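Section 4: Setting up a watchlist and release alerts

Droltamwood keeps track of films, series and music releases for the performers you follow. This section covers adding a performer, choosing which alerts you get and sharing a list with someone else in your household. You need to have finished the account set-up in Section 3 first.

Adding a performer

1. Open Droltamwood and sign in.
2. Select Lists, then New list. Give the list a name of 40 characters or fewer.
3. Type the performer's name in the search box. Stage names and legal names both work, but a stage name usually brings up the right entry sooner.
4. Check the credits under the name before you select Follow. Performers who share a name are shown as separate entries.
5. Repeat steps 3 and 4 for anyone else you want on the list.

Note: A list holds up to 100 performers. If you reach the limit, start a second list or remove entries you no longer want.

Some performers have more than one kind of work to their name. A singer who also acts will show a Music tab and a Screen tab. Both are switched on when you follow someone. To hear only about film roles, open the entry and switch Music off.

Choosing a list background

Each list has a plain background, which you can change under Appearance. The setting changes the list on your own device only. Anyone you share the list with keeps their own choice. 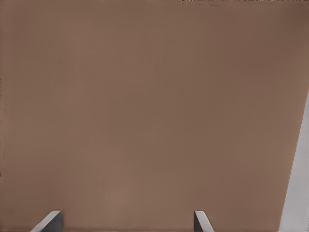 Figure 9. Plain brown surface.

Setting alerts

1. Open the list and select Alerts.
2. Choose the kinds of news you want: Announced, Casting confirmed, Trailer, Release date or In cinemas.
3. Choose Straight away or Daily summary. The summary arrives at 9 am local time.
4. Select Save.

Casting reports come from the Elach news feed and are marked Unconfirmed until a studio or distributor has listed the role. Unconfirmed items are coloured grey. They are left out of the daily summary unless you switch on Include rumours.

Caution: Switching on Include rumours for a long list can produce a lot of messages, particularly in September when the festival programs come out. Try it on one performer first.

Sharing a list

1. Open the list and select Share.
2. Enter the other person's Collet account name.
3. Choose View only or Can edit, then select Send.

The other person has to accept before the list appears on their device — until then it is shown as Pending. Anyone with Can edit access can remove performers, and removed entries can't be restored.

Note: Lists made in Drusutik can be brought across under Lists, then Import. Alert settings don't carry over, so go through the steps under Setting alerts again after importing.

Section last updated Tue 21 December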